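# Jendadel Hakim 4 – firmware checker for office laptops and desktops

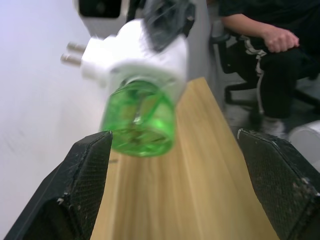
Most tools sold for firmware security promise to stop attacks before the operating system loads. We'd be careful with that sentence wherever you read it, including in our own older brochures. Hakim 4 is a small box that plugs into a computer's USB port, reads what it can of the boot firmware, and compares it with a known copy. It reports differences. It doesn't repair anything, and it can't see every chip on the board.

If that sounds modest, good. We sell it mainly to people who look after a few dozen to a few hundred machines and are tired of dashboards that turn green for no stated reason.

## What it checks

- The main boot firmware image, where the maker allows it to be read
- Whether the write lock on that image is set
- Secure Boot keys, including old test keys that should have been removed
- Boot order, and any boot entries that have been added since the last check
- The firmware version against your own approved list

It does not check drive firmware, network card firmware or the management controller. Several rival products list these as "covered." Ask the seller what covered means. In our reading it often means the version number is looked up and nothing else is looked at.

## The baseline problem

A comparison is only as good as the copy you compare with. Hakim can build a baseline in two ways. The first is to take the maker's published update file and unpack it. The second is to read a machine you believe to be clean and use that.

We don't love the second way. If the machine was tampered with before you read it, every other machine with the same problem will pass. Use it only when the maker doesn't publish a full image, and mark it as unverified in the settings. The report will then print "unverified baseline" on every page, and there's no option to hide that line. Customers have asked.

## How long it takes

A full read takes about 14 minutes on a typical business laptop. Older desktops can be slower. A quick check, which reads the locks and keys but skips the image, is done in under two minutes.

You have to restart the machine into Hakim's own small system for a full read. We looked at doing it from inside Windows and decided against it – asking a possibly compromised system to tell you about itself is a poor plan. The quick check does run from Windows, and you should trust it less.

## Specifications

| Item | Detail |
|---|---|
| Connection | USB-C, with USB-A adapter included |
| Stored baselines | Up to 4,000 |
| Power | From the port, no battery |
| Report formats | PDF, CSV, plain text |
| Network connection | None |
| Supported processors | x86, 64-bit only |
| Cable length | 20 inches |
| Update method | Signed file, loaded by hand |

## Lolum console (optional)

Lolum collects reports from several Hakim units in one place. It runs on a server you own. There is no cloud version and no monthly fee, though updates after the first year need a support plan.

Do you need it? With one or two units, probably not. The CSV files open in any spreadsheet and the plain text ones can be searched with tools you already have. Lolum starts to make sense when more than one office is doing checks and someone has to line the results up.

## False alarms

You will get some. Certain laptops store settings inside the same area as the firmware code, and a changed setting can look like a changed image. Hakim ships with rules for 13 board families that sort these out. For anything else, expect to spend an afternoon going through the first few reports and writing your own rules.

A difference in a report is a reason to look closer. It isn't proof of an attack, and a clean report isn't proof that there was none.

## In the box

- Hakim 4 unit
- USB-C cable and USB-A adapter
- Printed quick guide
- Card with the signing key fingerprint – check it against the one in the unit's menu before first use

## Ordering and returns

Hakim 4 is built and shipped from our Prustodham workshop. Orders placed before noon usually leave the same day. Units can be returned within the trial period even if opened, as long as the seal over the screws is intact. If the seal is broken when the box reaches you, don't plug the unit in. Send it back and we'll replace it.

The Hakim 3 will keep getting baseline updates until June. After that it will still read and compare, using whatever files you load yourself.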